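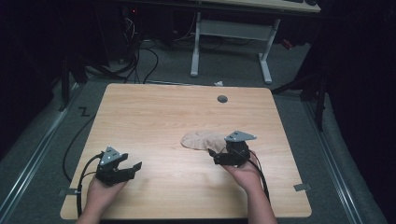
Why is the north blind at Skutora Marsh closed until July? A pair of marsh harriers has nested in the reeds close to the boardwalk, and the trust that runs the reserve wants people kept well back while the young are in the nest.

July reopening for north blind
By the Pascual Bay News desk
2 min read

The closure covers the blind itself and the last 78 yards of boardwalk. The rest of the loop stays open from 6 a.m. to sunset, and the parking lot on Plamodach Road is not affected.

Photographers have used the north blind heavily this spring. Staff logged 234 visits in one month, most of them before 9 a.m., when the light comes in low over the water. The trust said the birds flushed several times in that period - once for long enough that a crow got close to the nest.
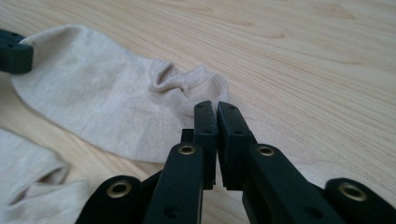
Visitors who booked a morning slot can move it to the east blind or ask for their money back. The east blind has 13 seats and looks across the main pool, where grebes, teal and a few avocets have been feeding. It is farther from the birds, so a longer lens helps. Tripods are allowed, but flash and recorded calls are not.

The Vetance photo club has moved its yearly wetland outing to the east side. The outing had 19 people signed up before the change, and the club said it will split them into two groups.

Drones remain banned over the whole reserve. The trust will post a reopening date at the gate once the young harriers are flying.

Comments

reedwarbler_fan
Good call. It was getting crowded in there and some people were leaning out of the windows.

Tidepool
Does the east blind have a ramp? My dad uses a walker.

marshmike
Yes, there's a ramp on the parking lot side. The door is heavy though - bring someone to hold it.

Tidepool
Thanks, that helps.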